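About Eltach

Eltach is an independent testing laboratory in Zomville. We opened in 1920 as a water testing room behind the Chae pharmacy, and moved to our present building on Mill Street after the pharmacy closed. Today we have 120 employees and work for 650 clinics, farms and town water departments.

Most of our work is still routine testing. Samples come in by van until 7 p.m. and results go out the next morning. Our branch in Nostus handles soil and well water – call ahead if you are bringing in your own. 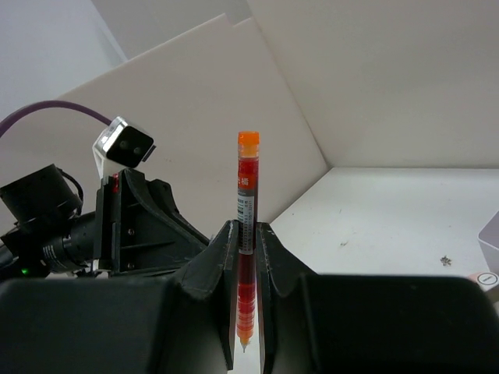 By Ye-rin Myung, Client Services

The front desk opens at 8 a.m. Parking is behind the building. New client forms are at the desk, and we can mail them on request.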